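I have been thinking about foam letters ever since the October bazaar, when I spent most of a wet Saturday behind a table with nothing on the wall behind me, watching people drift past towards the chutneys. My neighbour's stall had a cloth pinned up and a word on it in great cheerful letters, and I can tell you which of us went home with the lighter box.

My argument is a small one, and I hope you will bear with me while I make it. A plain dark cloth and a handful of bright letters will do more for a table than any printed banner. We bought a banner once, the year of the Pallent fair, and waited 17 days for it (and it came with the wrong postcode on it, too). It has lived behind the wardrobe ever since. The letters, on the other hand, come out every few months and say something different each time, and the children fight over who gets to pin the M.

People will tell you that you must get the cloth smooth. I used to believe this and once took an iron to a piece of black cotton for the better part of an evening, only to fold it into a carrier bag and undo the lot. Let it crease! Black forgives a great deal, and the colours sit so well against it that the eye goes straight to them. Nor do the letters need to march along in a ruler-straight line, whatever my sister-in-law says about it.

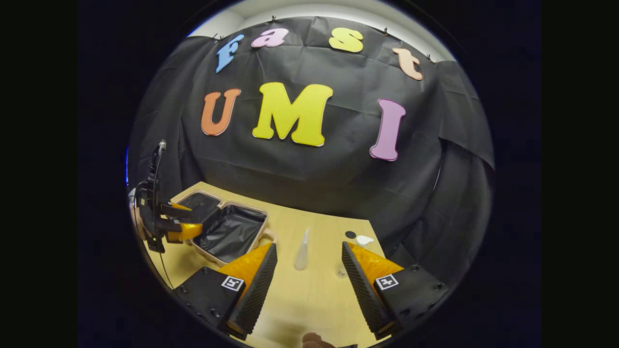
*Foam letters on black cloth, "fast" over "UMI", with a pink-edged case open on the table.*

Pink, yellow and orange would look dreadful on a jumper, I grant you, but on a dark background they are as friendly as a bowl of sweets. A pale wooden table helps as well, and I would leave it bare. I did try a gingham cloth on ours at Brastano, and it fought with everything.

So the banner can stay behind the wardrobe, and I shall be bringing my clips and my tin of letters to the next one, with a spare S this time.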